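Zedesden bench cell – progress report to the Clernen fund
September 5, 2023

Hi all, thanks for bearing with me on this one. Most of the work since January has been upkeep and setup on the two-handed cell, so you're getting a report full of screws and checklists. I like screws and checklists, so I had a fine time writing it!

Fingers and pads

The biggest item on the Zedesden budget was going over every finger from the bracket to the tip. Pads were wearing unevenly, and a worn pad puts a fingertip a hair off where the software thinks it is. We replaced 4 of them, re-torqued the bracket screws and marked the new settings in the cell log. After any pad change I run a light-touch check, bringing one fingertip up to the side of something soft and ribbed and watching the wrist view as it gets there.

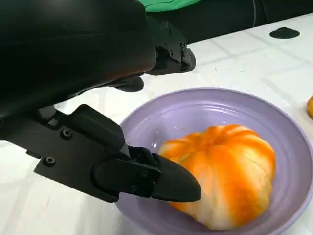

Fingertip check at the lavender bowl, with the bracket screws in view.

I've done 57 of these checks now and I still lean toward the monitor every time. The Jommont controller update helped a lot with the slow approach (the old jerk at the end of a move is gone), but we lost a week to it, and I'd budget for that again.

Resetting the table

Next was the start layout. We used to put things down by eye, and two people would give you two different tables. The new setup sheet uses the grid on the tabletop, with the plate near the middle, a striped pumpkin out to each side and the blue mug toward the back. Hands come down low and stay there until the operator has looked the table over – that pause was my idea and I'm a little proud of it. The sheet is one page, laminated, and it already has coffee on it.
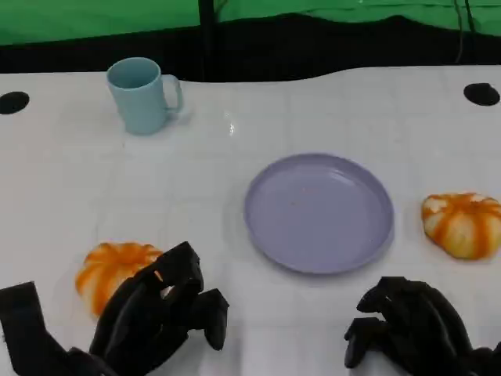 Wrist cameras and the daily walkaround

The wrist cameras needed the most patience. Suksawat sent us new mounts in the spring, and the first set sat a touch too high, so the finger pad blocked more of the dish than we wanted. We shimmed them and redid the calibration, which took 58 minutes per side once I stopped fumbling it. The daily walkaround now includes the link plate bolt, the small screws beside it and the status light, plus a wipe of the pads.

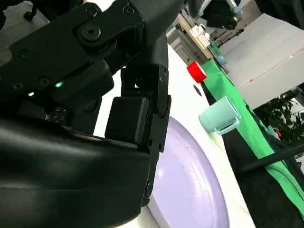 Wrist view of the link plates and finger pad, green light on.

Still on my list are spare pads (we're down to our last bag), a proper torque driver for the small screws, and tidier cable runs behind the table. I'd like to move what's left of the travel line over to parts, if that's okay with you. The spending sheet is coming separately, and I'll order the pads as soon as I hear back.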